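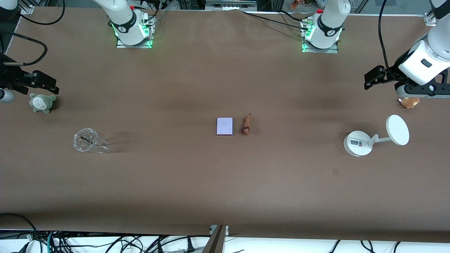 The Plush

3 min read

Myung-ja Joo had given her sister's belongings until November to explain themselves, and it was November.

The cookware had gone quietly. The coats had put up a fight, then surrendered to a woman from Plurnholm who paid cash and didn't haggle. What remained was the toy, small, gray-green, round, with ears and a pale belly and the look of a landlord waiting for you to finish your sentence.

"It's a bear," said her nephew, on the phone.

"It is not a bear."

"An owl, then."

"It has no opinions about mice. I've asked."

She set it upright on the brown paper she used for wrapping and went to find a box. When she came back it seemed to have gained some weight, the way guests do once you've offered them a chair. She wrapped it. She unwrapped it, to check it was the right way up. She wrapped it again and wrote KEEP on the parcel, crossed that out, wrote DONATE, and crossed that out too, which left very little room for an address.

Her sister had bought it at the station in Sirkosska, 28 years ago, on the trip where they had stopped speaking over a sandwich. It had ridden home on the seat between them like a hired mediator. Neither of them would hold it, and neither would let it go in the luggage.

"You could have shared the sandwich," Myung-ja told the parcel.

The parcel took this as well as could be expected.

At around 3 in the afternoon the man came for the boxes. He was cheerful and had a cold. He carried two of them down, came back up and pointed at the one with all the crossing out.

"That one going?"

"It's still deciding," she said, and made him a sandwich, and cut it in half.

COMMENTS

amoah_reads: The sandwich! My brother and I had one of these, except it was a parking space.

Tilde: So what is it, if it isn't a bear? I need to know.

ostler22: Liked this. Would have given the man with the cold more to do.

Contact | © Ostex Stories | Back to top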